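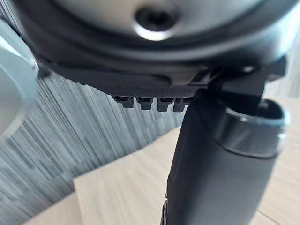

**Office Records and Storage, Session 4: Binders, Folders and Shared Cabinets**
Instructor: Sabina Nanayakkara
Lab assistant: Ariel Castillo

This session covers the storage of paper records in a shared office. Students should have read the Hegarty retention schedule before class on Monday.

## 1. Assigning a shelf

Each cabinet is assigned to one project. In the course exercises, Botavo records and Drotico records are kept in separate cabinets, including when one cabinet has shelves to spare. Current binders go on the upper shelf and closed files on the lower.
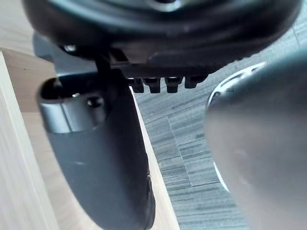 *Reading time: 2 minutes*

## 2. Binders and covers

A standard course binder holds 400 sheets. Beyond that number the rings do not close evenly, and a second volume must be started. The spine label states the project, the volume and the month of opening (for example, "Botavo, vol. 2, November").

Clear film may remain on a new binder until the binder is issued. The film is removed before the label is filled in, 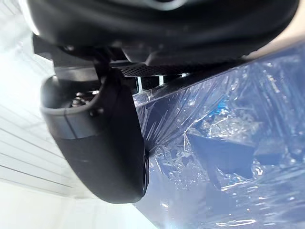
and the label is then written in black ink. Pencil is not accepted. Loose papers of fewer than 16 sheets are placed in a folder.

## 3. Returning items

Items are returned to their assigned shelf by the end of the working day. Cabinet doors are to be closed after use so that walkways remain clear. 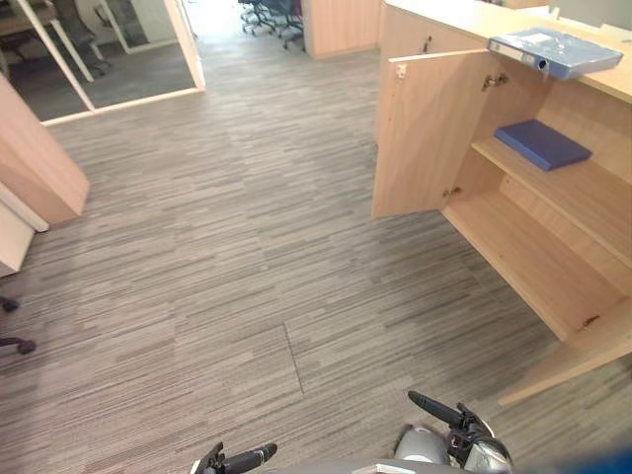

**May a binder be left on the countertop overnight?**
Binders must be shelved overnight unless the instructor has signed the desk log.

Reading for next session: Burnedon manual, chapter on indexing.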